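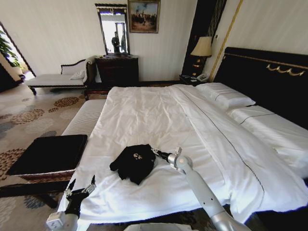 This page was last changed on 22nd May by Hajnalka S.

Kastavura notebook, Honlow Hotel, second floor

I am writing this up in the linen room with my feet on an upturned crate, and it will be longer than it should be, as my entries always are. Csaba says he reads them on the bus, so Csaba, sit down and get comfortable.

We were in 105 again, the big room with the chaise longue and the mirror that Bianka can't stand (more on the mirror further down). Bed made first by Margit, properly, the way she would for a guest, and then clothes put out on the duvet for Orkach to deal with. We settled a while ago that the bed has to be made before we start. Practising on a bare mattress was easier and taught us very little, as the arms will hardly ever meet a bare mattress in real life. What they will meet is a smooth white duvet that slides about if you so much as breathe on it, with somebody's black T-shirt left in a heap in the middle.

The black things are still the hard ones. On a white duvet the outline is lovely and clear, so Orkach finds the heap at once and goes straight for it with the right arm. Inside the outline, though, it is all one dark lump, and telling a sleeve from a hem is a job for somebody with better eyes than mine. A bit of white print helps more than I would have guessed. Once it has the print it has some idea which way up the thing is, and the next move is usually more sensible. Csaba, could we try the plain navy ones next, the ones with no print whatsoever? I think I know what will happen but I'd like to be wrong.

20 tries at picking up and folding, all from a crumpled start. I've put the marks on the sheet as usual and won't copy them all out. The picking up was good almost throughout. The fold was good when the left hand came in early and held the near side down, and poor when it hung about over the edge of the bed waiting to be asked. Margit called this "standing there with your hands in your apron", and it is exactly that. Whatever is making the left arm wait, I would like it looked at before anything else on the list. Please don't touch the grip strength, which we've only just got right. The last time somebody was helpful with the grip strength we had a pinched mark on a duvet cover that had to go back to Takács, and their driver was very nice about it but he did look at me.

Now the part I wanted to write down while it is fresh, which is about the people more than the arms.

For anybody joining at this page: Honlow has 94 rooms and a housekeeping team that has been a little short ever since I've known it. The idea behind Kastavura, as it was told to the team in March, was that Orkach would go into the stay-over rooms and do the tidying side, meaning clothes off the bed, folded and put somewhere decent, cushions back, so that the attendant comes in to a clear bed and can get on. It was told to them rather quickly, in the staff dining room, during lunch, by somebody who then had a train to catch. I was there and I didn't say much. I've thought since that I should have.

What they heard, quite reasonably, was that the light part of the job was going and the heavy part was staying. Hajnalka Gulyás said it to me straight out this morning over the trolley (other Hajnalka, for those who get us muddled, and everybody does). Folding a guest's things is the bit where you stand still for a moment. Your back is straight, you're looking at somebody's holiday jumper, you have a little think about them. Then it's the bath and the bins and the far side of the bed with your arm stretched under a mattress that weighs as much as a pony. If the machine takes the folding, she said, then what she has is a day made of mattresses.

I didn't have a good answer and I told her so. I did ask whether she would write down for one shift which jobs she'd hand over if it were up to her, and she did it there and then on the back of a linen slip. Her list, in her order: carrying the dirty sheets down the corridor, the far side of the bed, the low shelf in the bathroom, looking for odd socks. Folding isn't on it. I've pinned the slip over the charging point and I would like it to stay there, please, including when visitors come.

The odd socks we might manage. The sheets down the corridor is a trolley question and may not need arms. The far side of the bed is a proper problem for us. Orkach can't get round there at present with the room laid out as it is, what with the nightstand close in by the headboard on one side and the bench along the foot. We'd have to think about where it stands, and whether it could hold a corner up while a person tucks, which would be two of them working at one bed. Margit thought that was funny at first and then less funny. She said it might be all right if it kept to its own side and didn't hurry her.

The hurrying matters. At the moment the plan on paper takes the minutes Orkach saves in a room and gives them straight back as more rooms per person. I know that is how the sums were done to get the thing paid for. But I've now watched a good many rooms being cleaned from inside the room, which I don't think the people who did the sums have, and some of those minutes were never idle. They were when Margit noticed the lamp flex was frayed, or when Hajnalka spotted that the guest had been sleeping in the chair and asked downstairs whether they'd like a firmer pillow. Orkach doesn't notice things like that. I'd like us to put this in the report in plain words, and I'm happy to be the one who signs it.

On the cheerful side! Bianka has been coming up after breakfast service to learn the tablet, and she is very good, far better than I was at her stage. She has worked out that if you lay the garment with the neck towards the headboard the whole thing goes more smoothly, and she worked it out by watching, with no help from me. I wanted to say in here that this is skilled work and should be paid as such. At the moment she is down as "assisting", on her usual rate. Csaba, I know she's your sister and you feel awkward bringing it up, so I'll bring it up.

Margit has her own way of going about it. She won't touch the tablet. She does, however, stand in the doorway and tell Orkach what it has done wrong, and I've started writing down what she says, which is worth more than my marks. A few from this session, for the training notes:

Don't drag it, lift it, you're pulling my duvet.
You've folded the sleeve to the outside, it looks like it's waving.
Leave the turn-down alone, that's finished.
Not on the pillow. Never on the pillow.

The pillow one I hadn't thought of. We had the top of the bed down as a perfectly good place to set a folded shirt, flat and clean and well within reach. Margit says no guest wants to find their clothes where their face goes, and of course she's right, so the pillows are out of bounds from now on. Folded things go on the bench at the foot if there's nothing on it already, otherwise on the lower end of the duvet, squared to the edge.

The mirror, as promised. Bianka is convinced it upsets the depth readings when people stand by the doorway and show up in it, and that the arms slow down. I've looked at the logs and I can't see it, but I haven't looked very hard. I would like to try a short run with a sheet pinned over the glass and another with it bare, same clothes, same person laying them out. If it makes no difference we can all stop shuffling out of the way. If it does, then every room on this floor has the same trouble and we'd best know early.

Odds and ends before my tea goes stone cold:

The phone on the nightstand rang in the middle of a fold. Wrong number from reception. Orkach took no notice, I jumped a foot. Could somebody ask them to mark 105 as not in service while we're in it.

Guests' things. We're still using our own clothes and the lost-property box, and I want it to stay that way until there's a proper card in the rooms asking people yes or no. Hajnalka G. thinks most will say no the first time and yes the second, once they've seen the corridor go by without disaster. I'd settle for that.

The carpet is fine, no marks from the base, I went over the flowery bit on my knees with a torch.

Takács have asked whether they could come and see a session, with an eye to the folding tables at their end. I said yes in principle, but that they should talk to Margit and both Hajnalkas as well as to the machine, and preferably over lunch, with no train to catch.

Next session same room, bed made by Hajnalka G. this time, navy shirts if Csaba can find any. I'll bring the pins for the sheet.

H. Sárközi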